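Good practice for hand-held gripper sessions at a bed station

Last updated: September
4 min read

Quick version of the Nukier house rules for bed and fabric tasks. Written between sessions, so short. If something in here clashes with the Warkard safety sheet, the safety sheet wins.

Before you pick anything up

Read the task card. All of it, not just the title. Note the station number and put it in the log first thing – we lost 26 episodes last round to blank station fields and there is no way to get those back.

Sheet on, covering the whole work area. It doesn't have to be hotel flat. Small wrinkles are fine, big folds that could hide an object are not.

Wall marks stay. Don't wipe them, don't add your own. Same for cards and notices. If you move one by accident, log it and start a new episode.

Start position

Both grippers up, pointing at the work area, fingers clear of the sheet. Hold still for 2 seconds. Then go.

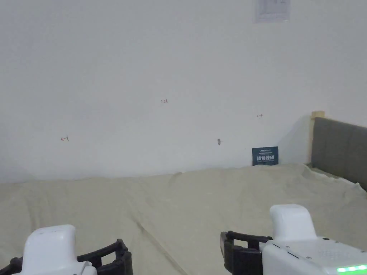
Both grippers pointed at the sheet, card against the wall by the headboard.

Check the status lights on each unit before the hold, not during it. Nimen lists what each color means, the printout is in the binder. Wrong color = stop and fix. Don't record "just to see."

Handling cloth

Pinch near an edge. One layer if you can get it, two is OK, a fistful is not. Close slowly. If the cloth slips out, regrip and keep going, a slip is still good data and we want some of those.

Keep your fingers on the handle. Never in the jaw, never on the linkage, not even to free a stuck thread. Power down first.

Second gripper stays in play. Doesn't have to be holding anything, but it shouldn't be hanging at your side or resting on the matress.
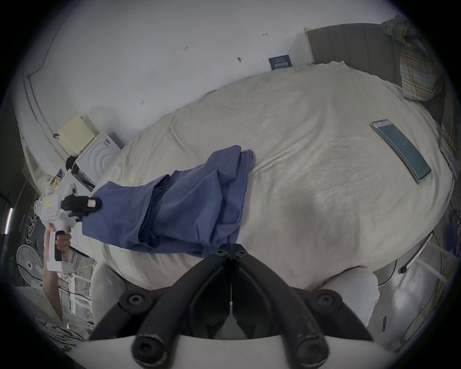

Pace is the other thing people get wrong. Normal speed, the way you'd do it at home with no hurry on. Rushing gives you jerky paths and the Rutkowska checker throws them out automatically. Going super slow is nearly as bad.

Other objects on the bed: leave them unless the card says to move them. If the card does say so, move them with the gripper. Bare-hand moves mid-episode mean the episode is void.

Cables and floor stuff – look before you step sideways. Bags, fans, boxes, whatever is down there, keep it out of your walking line.

Ending an episode

Open the jaws, back off, hold still again. Same 2 seconds. Then stop the recording.

Void it yourself if:
- a person walked through
- you touched the cloth with your free fingers
- a gripper hit the wall or headboard hard
- you forgot the opening hold

Voiding is fine. Quietly keeping a bad one isnt.

Breaks

After 13 episodes, put both units down and rest your wrists. Not optional. Wipe the fingertips while you're at it and check the bolts by hand. Loose one? Tag the unit, swap it, write form 2958. Don't tighten it yourself unless you've been signed off for that.

Log gets closed before you leave the station.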